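Comparing two hand-held grippers for recording pick and place
Project report, Orkham lab module, May 2023

We started this project in November with one question: does the shape of the fingers matter more than the camera you put behind them? Our group had two hand-held grippers to try. The first, which we call Kumov, has long curved fingers with soft tips. The second, Judberg, has short black block fingers with flat inner faces. Both carry a camera that looks down past the fingers at whatever you are reaching for, and both log to the same small controller board, so we could swap them over in a couple of minutes.

I had expected Kumov to win easily. It looks much more like a hand, and it is lovely to hold! For the first few sessions it did win, mostly on round things like tape rolls and plastic cups. Then we moved on to boxes, blocks and the dreaded flat ruler, and Judberg caught up very quickly. 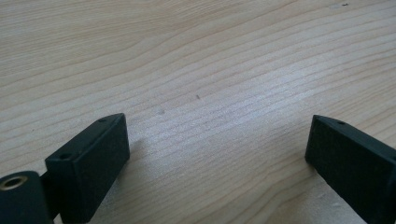 The flat faces give you a big area of contact, so a box stays square when you lift it. With Kumov the same box liked to swing round between the tips, and we often had to put it down and start again. Over the whole project we recorded 296 attempts, and the ones we threw away were mostly Kumov with square objects. We kept 104 for the final comparison, after dropping anything with a gap in the log or a finger position that made no sense.

The camera part was more fun than I thought it would be. Judberg's view has both fingertips in it all the time, which made labelling much quicker. You can see how wide open they are without looking at the log at all. The downside is focus. Close to the table the picture goes a bit soft, and on pale wood the automatic exposure jumped about until we fixed it by hand. We should have done that on the first day. Kumov's camera is sharper, but the curved fingers hide the object just when you want to see it.

For timing we used the Chauke script from last year's group, with the buffer set to 1000 samples. It ran well apart from 21 recordings where the clock started late, and we corrected those by lining up the first finger movement.

If we had another term I would put soft pads on the Judberg blocks and run the cups again. My guess is that would close most of the gap on round objects. I would also like to try a darker table.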